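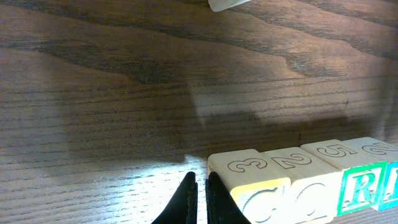 Fig. 2. Four letter and number blocks in a row on a wooden table.

Chapter 2: Putting Things in Order
Lovely Calimlim

Small children like to make a row before they know what a row is for. They push one block against the next and they are content. The order of the signs comes later – sometimes much later – and the teacher should not hurry it.

2 shares · 13 comments

In this chapter we use plain wooden blocks with a carved or printed sign on the face. 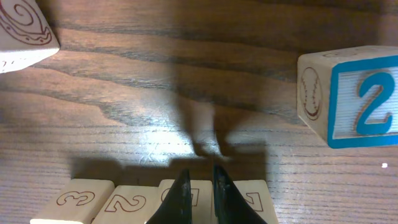 A child who sits across the table from you reads every number from the other side. For this reason, I ask the teacher to sit beside the child for the first exercises. A 2 that stands on its head is still a 2, but a beginner may not agree with you.

Exercise 2.1 needs four blocks and a clear space in front of the child. Let the child choose which block comes first.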